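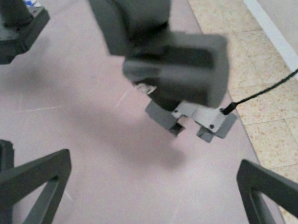
A robotic arm over a gray work surface, computer rendering

Why Does My Tummy Hurt When I'm Worried?

Maybe you know the feeling. It's the morning of the spelling test, or the swim meet, or the day you have to stand up and tell the whole class about volcanoes, and your stomach starts doing something odd. It flutters, or it squeezes, or it feels like you swallowed a bag of marbles. You tell a grown-up your tummy hurts, and you mean it, because it does!

So what is going on in there? Your brain and your belly talk to each other all day long, even while you're asleep. They have a kind of telephone line between them, a long nerve called the vagus nerve (say it like Las Vegas, but with an "us" at the end). It starts at the bottom of your brain, wanders down your neck and past your heart, and goes all the way to your gut. Messages travel along it in both directions, and most of them go up, from the belly to the brain.

When your brain thinks something hard is coming, it sends out an alarm. Your heart beats faster. Your muscles get ready to run. Digesting breakfast can wait, your body decides, so some of the blood that was helping your stomach goes off to your arms and legs instead. That change is part of what you feel as butterflies. The alarm is very old and very useful if a bear is chasing you. It's a bit less useful for spelling, but your body means well.

Some children get a sore belly, some get a headache, and some need to go to the bathroom three times before the bus comes. All of those are common, and none of them mean you are making it up.

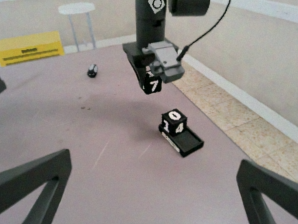 Ye-rin Um, age nine, wrote to us in November and wanted to know if there's a way to switch the alarm off. She said hers goes on for the whole bus ride, and that telling herself "stop it" only makes it louder.

Well, Ye-rin, there isn't a switch, but there is something more like a volume knob, and it's your breath. Try breathing in through your nose while you count to three, and then out through your mouth, slowly, while you count to five, as if you were cooling a mug of cocoa. Do it a few times. Long, slow breaths out send a calming message along that telephone line, and for many people the heart begins to slow down a little.

Talking helps too. Pick a person you like talking to, a parent or a teacher or your grandpa, and tell them what the worry is about, even if it sounds silly once it's out loud. And if your tummy hurts a lot, or on many days, or wakes you up at night, tell a grown-up so that a doctor can have a look.

Words to know
Nerve: a thin cord that carries messages around your body.
Digest: to break down food so your body can use it.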